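Katona Kitchen Demo: what's in here and how we showed it

This is the README for the bundle we ran at the Amar open day in February. If you came along, hello again! If you didn't, it should still be enough to get the kitchen up on your own machine and have a play.

I'm Candela, and I looked after the simulator side. Bonifacio Arroyo did the layouts and Thaís Evangelista did nearly all the talking on the day, which was a relief -- I'm much happier behind a keyboard. Aksel Frandsen came over from Vernetti to watch and ended up running a whole afternoon slot, so he goes in the credits too.

The bundle has 4 folders: rooms, objects, arms and sessions. Rooms and objects are what you'd expect. Arms holds the robot models with their grippers and mounting blocks. Sessions is where we saved what visitors did, one file per go, and there are 80 of those.

People drove the arm with a little hand controller and tried to do something sensible at the marble worktop. The loaf of bread was by far the favourite (everyone wants to pick up the bread, I don't know why). Thaís let each group choose what to go for, so the sessions wander about a fair bit and plenty of them stop halfway through when somebody's mum said it was time for lunch.

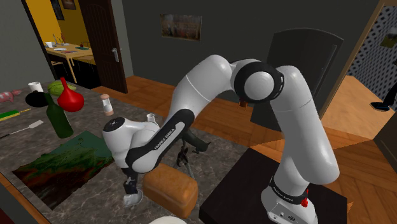
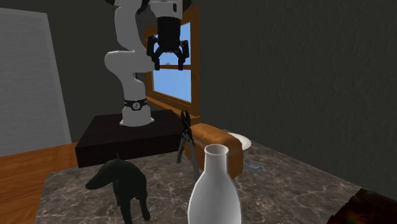
Known quirks

The marble is a bit slippery. Bonifacio turned the friction up the evening before and it's better, but if you nudge something with a rounded bottom it may still slide off further than you meant. The setting is in the rooms folder, in the surface file, and you're welcome to fiddle with it.

Starting layouts are shuffled every time you load, so don't expect to find things where you left them. If you want the same layout twice, write down the seed from the start-up window and type it back in. I forgot to do this for 7 of the morning sessions, sorry! They'll play back fine but you can't restart them from the beginning.

Loading takes a while on older laptops. Mine was sulking by mid-morning and we swapped to the big machine Montserrat Montoya lent us, after which it ran beautifully.

Using the sessions

Visitors' names aren't stored anywhere. Each file has the arm movements, the object positions and a short note typed in by whoever was on the desk, and the notes are as scruffy as you'd imagine. Nine of them are just the word "bread".

You can use all of it for teaching or for tinkering. Please don't treat it as a proper benchmark -- it's people having a go for a few minutes each, with a queue behind them. If you fix something or build a new room, send it to me or Bonifacio through the Nusetti page and we'll put it in the next version.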